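What Belongs Together? Sorting Everyday Objects on a White Table
Student project report 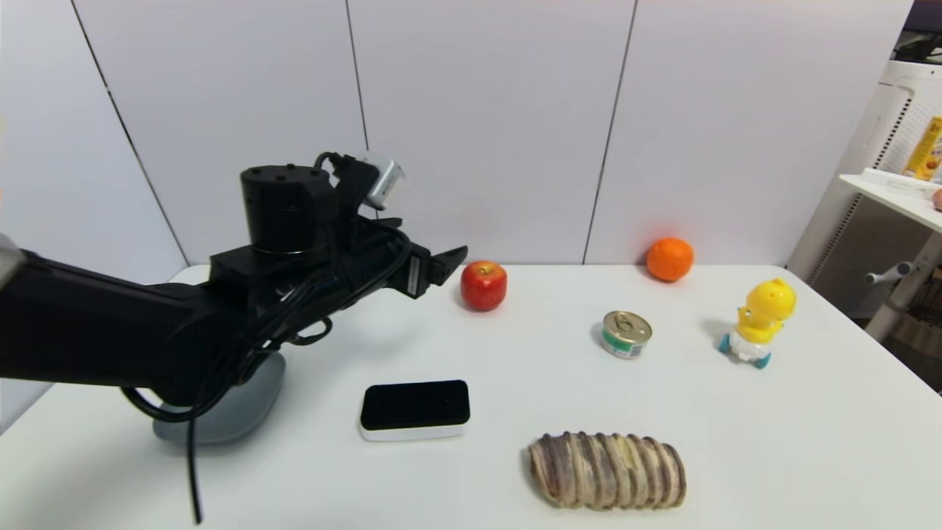 T. Golisov
Second-year student, Product and Object Studies, Onsri College
2021-08-18

Introduction

My project started with a grocery bag. I emptied it at home, looked at the pile, and wondered how many different ways a person could divide it up. Fruit in one place, sure, but what about the things that could go in two or three places at once? I got so interested in this that I changed my topic (it was going to be about shelf labels) and spent the whole term on sorting instead!

The question I settled on was simple. When people get a small mixed set of everyday objects and no rules, what do they sort by first: what the thing is for, what it looks like, or how it feels to pick up?

The objects

I wanted a set small enough to take in at a glance and mixed enough to cause arguments. The set on the table has an apple, an orange, a short can with a green and white label, a yellow toy duck on light blue wheels, a long striped bread roll, and a flat black-and-white device. The apple and the orange are the easy pair, and I put them toward the back. The device is the hard one. People in the trials called it a speaker, a sensor, and "the box," and I never corrected anyone, as their guess was part of the answer.

The bread roll was my favorite choice. It has a twisted, ridged surface with pale beige and purple-brown stripes, and it made people stop and think more than the fruit ever did. The duck was a late addition after my advisor at Onsri said the first list was too much like a lunch.

The table

All of the sorting was done in the Silton Room, on a white table against white wall panels. I had tried a patterned tablecloth in an early round in December, and it was a mistake. People kept lining things up with the pattern! On the plain white surface the colors of the objects stand out and there is nothing else to line them up with.

Method

Each participant did 2 sorts. In the first one I only said "put together what belongs together." In the second they had to do it again in a different way, which is where it got fun. I wrote down the groups, the order in which things were moved, and anything people said out loud. Over the term I collected 654 moves on my sheets, and I set aside 200 of them from the first sorts and 200 from the second for a closer look, using the method in the Hikimov workbook from our spring course.

What I found

Use came first for most people. Food went to one side, and the duck and the device were what was left over. A few people put those two together and called them "stuff," then felt bad about it and pulled them apart again.

The second sort was much more varied. Color was popular (the orange next to the duck was a move I saw again and again), and so was shape. My favorite groups were built around rolling. The duck has wheels, the fruit is round, and the can will roll if you lay it on its side, so suddenly the bread and the device were the outsiders. I had not thought of that grouping at all when I picked the set.

The can was moved more often than I expected. It started with the food, but in the second sort it could go almost anywhere, and people liked to use it as a kind of marker in the middle.

Problems and next steps

Real fruit changes, so I had to replace it during the project, and one batch of apples was noticeably bigger than the others. I also should have written down which hand people used. Next time I would love to add something soft, maybe a sponge or a sock, and run the same set with younger kids to see if the duck gets chosen first.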